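Search this site Go

4 January 2023
By Thắng Phí

The Follolis group at Gouveia trained its arm on 1,384 short runs of sorting work, recorded in December. "We kept the failed ones," the team lead said. "They were nearly 90 in all."
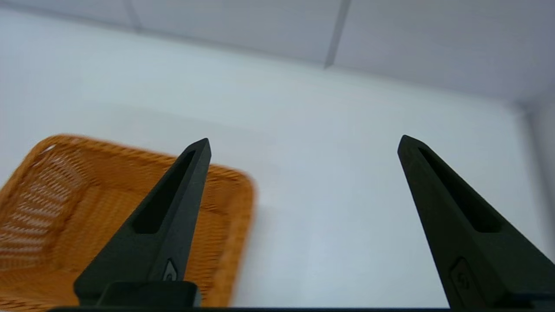
Why keep the failed runs?

They show the arm how to recover from a poor grasp. A model trained without them tended to repeat the same mistake.

The next set will use 5 new objects. "Then we test it at Triralwood," she said.

Contact us | © Stoltuvance | Back to top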